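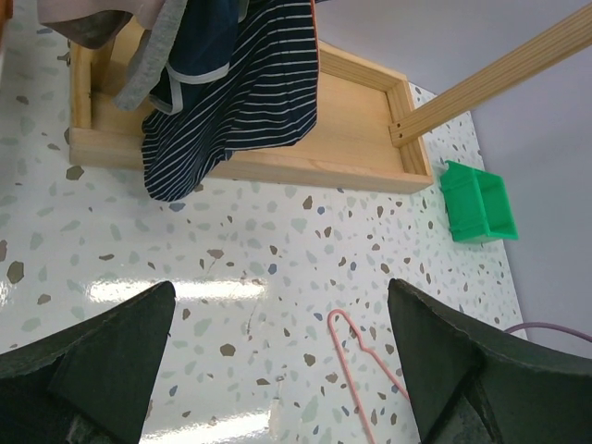 Urszula Grabowska asked that the trays not be used for more than one person's clothes at a time, as last month two neighbors went home with each other's sweaters. This was agreed before the meeting was properly opened, and it is recorded first for that reason.

Minutes of the meeting of the Shared Laundry and Clothes Exchange, Tokarz House
August 15, 2025
Present: 12 residents. Apologies: none received.

1. Minutes of the previous meeting
Accepted with one correction. The cost of the new drying line was written under the wrong heading.

2. Trays for sorting
The wooden trays are now in use on the sorting surface. The members found them useful in general. The complaint is that people put in more than the tray can hold, and then the sleeves and hems hang over the side. Striped tops and knitted things were mentioned, because they slide out easily and are left lying on the terrazzo. It was said that a tray is for folded clothes only. Clothes which are not folded should stay in the owner's own bag.
Some members would like deeper trays. Others answered that in a deep tray one cannot see what is at the bottom, and the low sides are good for this. It was decided to keep the present trays until November and then to ask again.

3. The long slat on the tray
A question was raised about the long wooden slat fastened at the end of the tray. One member finds that it catches on bags. Another uses it to pull the tray closer and does not want it removed. The screws shall be checked on every tray — if any is loose, the tray is put aside until it is repaired. No vote was taken.

4. Care of the terrazzo surface
There are light scratches on it. The members do not agree where they come from. The firm Kasix gave an offer of 740 for polishing, and this was considered too high for the moment. Felt pads from Basten will be bought for under the trays. The surface is to be wiped with a soft cloth, without powder.

5. Clothes left behind
Clothes not collected after 5 days go on the exchange shelf. It was proposed to make it longer in the holiday time. The proposal was put to a vote and did not pass, with 3 in favor.
Winter knitwear is not to be given away before the owner was asked by a note on the board.

6. Other matters
The Flornetti washing machine on the left side stops before the last rinse. The repair service was called and we wait for the date.
The key for the side door is still missing.

Next meeting: in November, the day will be written on the board.

Minutes written by U. Grabowska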